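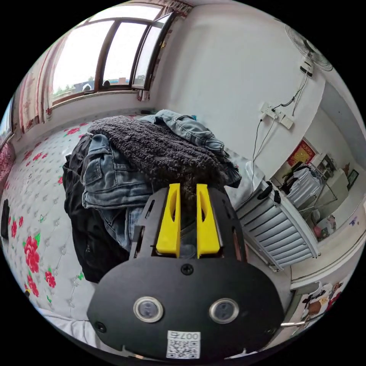 A reader at Prindivdale writes that the grasp planner in Verkemeo "never asks which garment it is pulling," and wants to know if step 2 is worth the time. Try it before you trust the defaults.

2. In Stunis, open Masks and set the split threshold to 60. Dark knit over denim may still merge – check each mask by eye.

CAUTION: A high confidence score is only the model agreeing with itself.

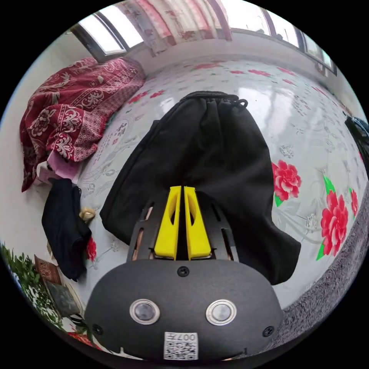
3. Run Replay with the planner limited to 2000 samples. The Dawber plugin claims to handle black fabric on printed bedding. Test that claim on your own logs.
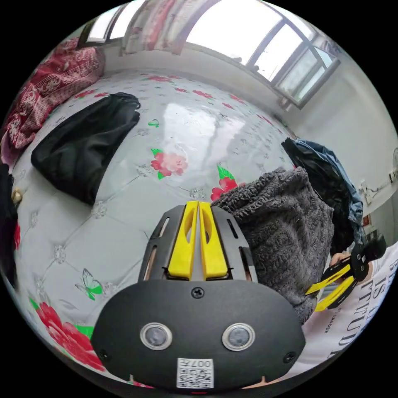 Can I skip Replay if the masks look clean?

Only for a demo. Clean masks say nothing about the grasp.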